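Home Phones Tablets Wearables Audio Reviews Interviews

Interviews > Battery and Charging

Kotian's Harish Chacko on why the Vison 2 charges slower than its rivals

The Vison 2 goes on sale in January with a 60W charger in the box. Several phones at its price advertise higher figures, and Harish Chacko, who runs battery engineering at Kotian, has spent much of the launch period being asked about it. We spoke to him at the company's lab in Sutbridge.

Chacko's first point is that the number on a charger describes a peak. "The phone draws 60W for a short window at low charge, then the current steps down," he said. "Every phone does this. The difference is how long you hold the peak and how hot the cell gets while you hold it."

The Vison 2 uses two cells wired in series, each with its own temperature sensor. The first Vison had a single cell and one sensor on the protection board, which Chacko described as too far from the part that heats up. Charging current is now set by whichever cell is warmer. In a hot room the phone will charge more slowly, and the lock screen will say so.

The weight came up next. At 178 grams the phone is lighter than its predecessor, and some of that was taken from the battery enclosure. Chacko would not give the cell capacity of the earlier prototypes, but he confirmed that a larger pack was tested and dropped. "It pushed the camera module out by more than the design team would accept. I argued for it. I lost."
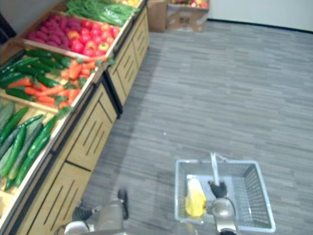
Produce display with a light blue shopping basket.

Standby drain was the most common complaint about the first Vison, and Chacko did not dispute it. The modem was waking too often on weak networks. Kotian moved network scanning to a low-power core and lengthened the interval between scans when the phone is lying still. He quoted 292 hours of standby on one SIM, measured in the lab with the display off and background sync disabled. With two SIMs the figure is lower, and he declined to put a number on it before the retail firmware is final.

The charging controller comes from Damora, a supplier Kotian had not used before. Chacko said the part was chosen for its finer current steps. "The old controller had coarse steps, so you would overshoot the temperature target and then back off too far. You saw it as a sawtooth on the log. The new one gives us a flat line, more or less."

The phone also has a setting that stops charging at 80 percent. It is off by default. Asked why, Chacko said that buyers who see 80 percent in the morning assume a fault and return the phone. The setting is under Battery, then Charging Limits, and it can be scheduled by time of day.

Wireless charging is absent. Chacko said the coil would have added thickness over the second cell, and the cost could not be absorbed at this price. He would not comment on the next model, except to say that the two-cell layout will stay.

Filed under: Kotian, Vison 2, fast charging

Comments (3)

pkt_loss
Standby on one SIM with sync off is not how anyone I know uses a phone. Would like to see the dual SIM figure.

Maren
My first Vison lost a fifth of its charge overnight at my parents' place, weak signal there. If the scanning change comes to the old model I'll keep it.

dropbear4
Does the 80 percent limit still apply when the phone is switched off and charging? Mine ignores it, different brand though.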